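# Workshop tips: trying out grippers on a small arm

Most of these come from a month of swapping grippers on the same arm and running the same jobs with each one. The jobs were picking up small computer parts, setting them down in a tray, and reaching into a case. If your work is bigger or softer than that, some of the numbers will be wrong for you, but the order of doing things should still help.

## Before you bolt anything on

- Weigh the gripper with its adapter plate and screws. The plate on our Vulard gripper weighed 100 grams by itself, and the catalog page left it out.
- Enter the new weight and tool length in the controller before the first move. An arm with the wrong payload entered will sag or drift when you put it in hand-guiding mode.
- Mark the adapter and the wrist with a paint pen so the gripper goes back on at the same angle. Tape marks slide.
- Keep the screws for each gripper in their own bag. Three of our four used the same thread in different lengths, and a long screw will bottom out before the plate is tight.

## Cables

Run the gripper cable down the forearm and tie it at two points, with a loop of slack at each joint it crosses. Then turn every joint by hand through the range you plan to use. Do this with the power off. A cable that looks fine with the arm straight can pull tight when the wrist rolls over.

Hook-and-loop straps are better than zip ties while you are still comparing. You will be taking them off again on Monday.

## Fingertips

Flat rubber pads are a good place to start. They hold a memory module by its edges well enough, and they wipe clean with alcohol. The Janssen pads were softer and held better, but they left a faint mark on bare metal. We went back to the harder ones for anything with a polished lid.

For a processor, use the narrowest tips you have and grip the edges of the substrate. Keep the fingers off the contacts on the underside. Set the force at the lowest value that lifts the part, then go up one step.

Printed fingers are fine for a trial. Print them with the layers running the long way, or they will snap at the base.

## Parts trays

A printed tray with a slot or a set of pegs for each part saves more time than a better gripper does. Stand hard drives on end if the gripper comes down from above. Lay processors and memory flat near the middle, with room on both sides for the fingers to open. Clamp the tray to the bench. Ours moved a little with each run until we did, and we blamed the camera for most of a morning.

## Fair comparisons

Use the same part, the same start position and the same speed for every gripper. We did 30 picks with each at low speed and wrote down drops, bad placements and stops in separate columns. Lumping them together as "failures" hides what needs fixing. The Dokach gripper almost never dropped a part but often set it down crooked, and that was a fingertip problem we could fix with a file.

Run the set again at the end of the day. One pair of pads got noticeably slicker with use.

## Reaching into a case 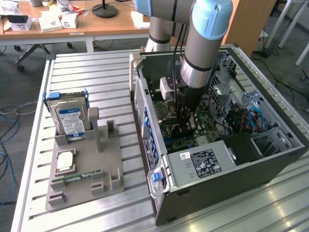

*Posted by the Etley workshop bench, November*

Lay the tower on its side with the open face up, so the arm can work straight down over the motherboard. Look at what stands higher than the board: the power supply, the drive cages, and any wire bundle near them. Set the travel height above all of it, and only drop to working height once the gripper is over its target.

Tie back loose wires first. Fingers that open wide need more room than they do when closed, so check the clearance with them fully open. A wide gripper body may hit the rim of the case even when the tips fit easily.

Teach the approach point by hand, then step down 10 millimeters at a time with one hand on the stop button. Save each point under a name you will recognize later. Use a scrap board until the path has run clean several times.

## Camera placement

A fixed camera to one side and a little above sees the fingertips better than one straight overhead, where the wrist gets in the way. Lock the exposure. Shiny metal inside a case will fool the automatic setting as the arm moves across it. Ours is on a stand 600 millimeters from the bench, with the feet outlined in marker so it can be put back after sweeping.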